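Gallery wants 50% and framing on top. Normal?

inkpot_roy
Small gallery in Grindell offered me a wall in July. They take half of every sale, and I pay for framing through their framer, who charges like a surgeon. I have 9 prints ready. Is this what it costs to be taken seriously?

flatfile
Half is standard. Paying for their framer is less so. Ask if you can frame elsewhere to their spec. Worst they do is sigh at you.

muddywater
Half is standard the way parking tickets are standard. I left a place in Flemis after 4 shows because their idea of promotion was a stack of postcards next to the bathroom. I sell from my kitchen now and keep all of it.

flatfile
All of how much, though?

muddywater
Rude. Two linocuts since spring. But I kept all of it.

genport_prints
I run a co-op space in Genport, so throw things at me. Rent, insurance, lights, the wine people come for. We take 35 and lose money with great dignity. Half is fair if they have a mailing list that buys. Ask how many prints they sold last year. A good gallery will tell you and a bad one will talk about exposure.

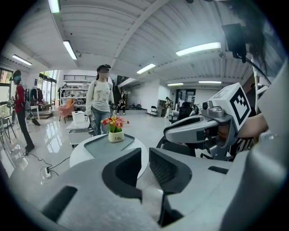
Also get it in writing who eats the discount when a regular wants 20 percent off. We split it. Plenty of places take it out of your end and mention it later, on the check.

inkpot_roy
Asked. They sold "a healthy number." The discount comes out of mine.

muddywater
My kitchen has a spare wall.

flatfile
Still wouldn't walk yet. Push back on the discount and the framer, and give them until Friday to answer.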